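プロレスのルールを知ろう 第3回 レフェリーとカウント

2026年8月7日更新
対象:小学校4年生から

前回は、リングの大きさとロープについて説明しました。今回はレフェリー(審判)が数える「カウント」を取り上げます。プロレスのカウントには、いくつかの種類があります。数える速さも、いくつまで数えるかも、種類によってちがいます。

団体によってルールには差があります。このページでは、団体「Vada」の競技規定をもとに説明します。ほかの団体の試合を見るときは、その団体の規定をたしかめてください。

1 フォールのカウント

フォールとは、相手の両肩をマットにつけて押さえることです。レフェリーはマットをたたきながら、1、2、3と数えます。3つ目をたたいた時点で、押さえていた選手の勝ちです。

数えはじめる条件は次のとおりです。
・相手の両方の肩がマットについている
・押さえる側の選手が、相手の体を押さえている
・どちらの選手の体もロープにふれていない
・二人とも、その試合に出る権利をもつ選手である

一つでも欠けていれば、レフェリーは数えません。数えている途中で条件がくずれた場合は、そこで止めます。次にフォールの形になったときは、また1から数えなおします。前の2カウントが残ることはありません。

押さえられた選手が肩を上げてカウントを止めることを「キックアウト」といいます。足を強くふり上げて体を起こすことが多いため、この名前で呼ばれます。足を使わずに片方の肩だけを上げても、規定の上では同じあつかいです。 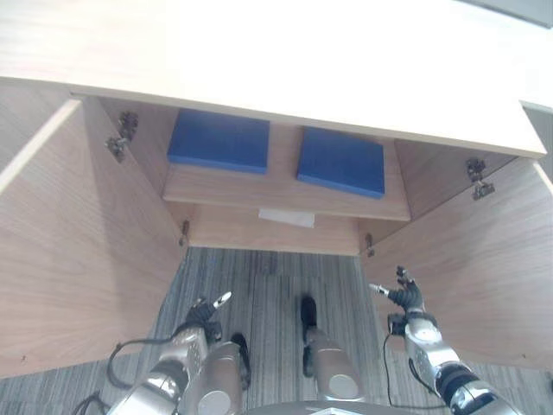 片方の肩だけがマットについているときは、フォールになりますか。

フォールになるには両肩がついている必要があるので、レフェリーは数えません。カウントの途中で片方の肩が上がった場合も、その時点で終わりです。肩が上がったかどうかは、レフェリーが目で見て決めます。

レフェリーがマットに腹ばいになるのは、このためです。立ったままでは、肩とマットのすき間が見えません。レフェリーは顔をマットに近づけ、選手の肩と同じ高さから見ます。選手の体で肩がかくれるときは、反対側へ回ってから数えはじめます。回る時間の分だけ、カウントの開始はおくれます。

2 ロープブレイク

選手の体の一部がロープにふれると、相手は技をとかなければなりません。これをロープブレイクといいます。手でつかむ方法と、足をかける方法がよく使われます。フォールをされているときにも、関節技(かんせつわざ)をかけられているときにも使えます。

Vadaの規定では、いちばん下のロープの下に足や手が出ただけの場合も、ロープブレイクとしてあつかいます。ロープの真下がリングの境目と決められているからです。エプロン(ロープの外側のマット部分)に体の一部が出ていれば、ロープにふれていなくても技は止まります。この点は、団体による差が大きいところです。

反対に、押さえている側の選手がロープに足をかけて体重を増やすことは禁止です。レフェリーが気づけば、カウントを止めます。気づかずに3つ数え終えたときは、その結果が残ります。Vadaには映像で判定を見なおす制度がありません。

3 反則カウント

反則(はんそく)をした選手に対して、レフェリーは5つまで数えます。5つ目を数える前に反則をやめれば、試合は続きます。5つ数えてもやめないときは、反則負けになります。

反則カウントの対象になる行為の例をあげます。
・首をしめて、息をできなくする
・相手の髪(かみ)を引っぱる
・指を1本だけつかんで曲げる
・ロープブレイクのあとも技を続ける

「5つまでなら反則をしてもよい」と書いている本がありますが、Vadaの規定にその文はありません。規定第3条には「反則は禁止する。レフェリーは5カウント以内に停止を求める」とあります。短い反則を何度もくり返す選手には、レフェリーが注意をあたえます。注意が重なると、カウントなしで反則負けにできます。

いすなどの道具で相手をなぐった場合は、5カウントの対象になりません。レフェリーはすぐに試合を止め、ゴングを要請します。レフェリーをなぐった場合も同じです。ただし、道具の使用をみとめた特別ルールの試合では、この項目は適用されません。

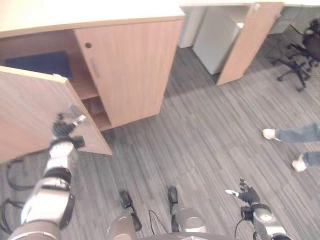 反則カウントの速さは、フォールのカウントとは別に決められています。フォールは手でマットをたたく動作に合わせるので、レフェリーごとに少しずつ速さがちがいます。反則カウントは声と指で示し、1カウントを1秒とします。選手の耳に届くように、レフェリーは選手の近くに立って声を出します。

4 場外カウント

リングの外に出た選手に対して行うのが場外カウントです。いくつまで数えるかは団体で異なり、10の団体と20の団体があります。Vadaは20です。数え終わるまでにリングへもどらなければ、場外負けになります。二人とももどらないときは、両者リングアウトとして引き分けになります。

場外カウントの手順は次のとおりです。
(1)選手が場外に出たことを、レフェリーが確認する
(2)口頭でリングにもどるよう指示する
(3)指示にしたがわないとき、1から数えはじめる
(4)選手がリング内にもどったら、カウントを消す
(5)ふたたび場外に出たら、また1から数える

選手が一度リングに入り、すぐに出てカウントを消すことがあります。これは規定の上でみとめられています。体がすべてロープの内側に入れば「もどった」とみなされ、立ち上がる必要はありません。

「エプロンに立っている選手」の位置は、場外でもリング内でもありません。Vadaでは、エプロンに両足で立っている間は場外カウントを進めず、別に5カウントを数えます。5つ数えてもリングに入らない場合は、反則としてあつかいます。タッグマッチで順番を待っている選手は、この対象から外れます。

5 ダウンのカウント

技を受けてたおれたまま起き上がらない選手には、10まで数えることがあります。一人だけがたおれていて、相手がフォールに行かないときや、二人が同時にたおれたときに行います。10までに立てなければ、その選手の負けです。二人とも立てないときは引き分けです。

「立った」とみなされるのは、両足の裏がマットにつき、自分の力で体を支えた状態です。ロープにつかまって立つことはみとめられます。相手の体につかまって立つことも、規定では禁止されていません。

レフェリーは、数えながら選手の目や手の動きも見ます。けがをしていると判断したときは、10まで数えずに試合を止めます。これをレフェリーストップといいます。カウントの数よりも、この判断が優先されます。

6 関節技とギブアップ

関節技にはカウントがありません。技をかけられた選手が「ギブアップ」と言うか、手でマットや相手の体を何度かたたくと、試合が終わります。手でたたく動作を「タップ」といいます。

注意が必要なのは、関節技をかけている側の両肩がマットについている場合です。このとき、かけている選手のほうがフォールの条件を満たしてしまうことがあります。レフェリーは技をかけている選手の肩に対して、1、2、3と数えます。あお向けで技をかける選手が、途中で肩をうかせるのはこのためです。
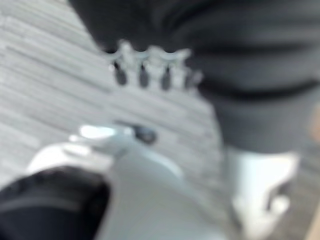
うつぶせで技をかけられている選手には、フォールのカウントは始まりません。肩の前側がマットについていても、フォールの対象は背中側だけです。

7 試合の記録から

Vadaの記録係が、会場Estsideで行われた試合を集計しています。対象は、一対一で戦うシングルマッチ749試合です。このうちフォールで決まったものが、およそ682試合ありました。残りは、ギブアップ、反則負け、場外負け、時間切れなどです。

同じ記録には、2カウントで止まったフォールの回数ものっています。合計は2,174回です。1カウントで止まったものは、数えられていません。

記録の用紙は、タッグマッチ用とシングルマッチ用に分かれています。タッグマッチでは、だれがだれを押さえたかを書く欄(らん)が加わります。押さえた選手に試合に出る権利がなかったときは、カウントが3まで進んでいても無効と書きます。

8 レフェリーの練習

Vadaのレフェリー、Leszek Głowacki(レシェク・グウォヴァツキ)さんに、カウントの練習について聞きました。

「最初の練習では、選手を使いません。マットの上で、たおれこんでから1つ目をたたくまでの動きをくり返します。たたく手は肩より高く上げます。遠くの席の人にも見えるようにするためです。速さは、どの選手に対しても変えません。変えると、選手がいつ肩を上げればよいかわからなくなります」

たたく手は、右でも左でもかまいません。1つのフォールの中で手をかえることは、Vadaでは禁止されています。Roblesにある練習場では、床に線を引き、その線にそって左右どちらへも回りこめるように練習します。冬の講習は1月に行われ、はじめての人は反則カウントの声の出し方から習います。

9 用語

カウントアウト:場外カウントを数え終わり、負けになること。リングアウトともいう。

ニアフォール:3カウントの直前で止まったフォール。

ブレイク:レフェリーが二人の選手に、はなれるよう命じること。

カット:タッグマッチで、味方がフォールや関節技をじゃまして止めること。Vadaでは、カットに入った選手は5カウント以内にコーナーへもどる。

リーガルマン:タッグマッチで、その時点で試合に出る権利をもつ選手。タッチをすると、権利が味方に移る。

タッチの条件とコーナーのひもの使い方は、第4回で説明します。第4回では、Pridow大会のタッグマッチの規定を使います。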